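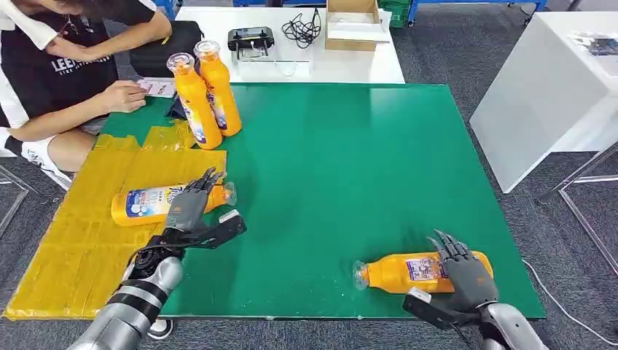
What has Litonar been hired to do with the navy's old patrol boats? Overhaul three of them at its Fledanura yard, with new engines and a new radar mast on each.

The contract was signed on Sunday. The hulls stay. Almost 900 metres of cabling per boat gets pulled out and replaced.

Plino supplies the radar. It's the same set already fitted to the coastguard cutters, so crews can train on those while the boats are in the yard.

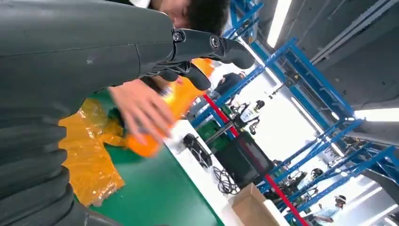 2/ Who pays, and when

The defence ministry pays in stages. The first payment covers stripping out the old engines and surveying the hulls. Rocío Salazar, who runs the yard, told local radio she'll take on 100 people for the job, mostly welders and electricians.

3/ Timetable

First boat goes into dry dock in January. Each one is allowed 15 months. The Nyanda base keeps the other two at sea until the first is handed back.

No word yet on the deck gun. I've asked the ministry and will post the reply under this.

15 replies · 3 reposts

Recent posts
Nyanda base jetty repairs
Plino radar trials at sea
Coastguard cutter crews: who trains where

We use cookies to remember your settings. Accept | Manage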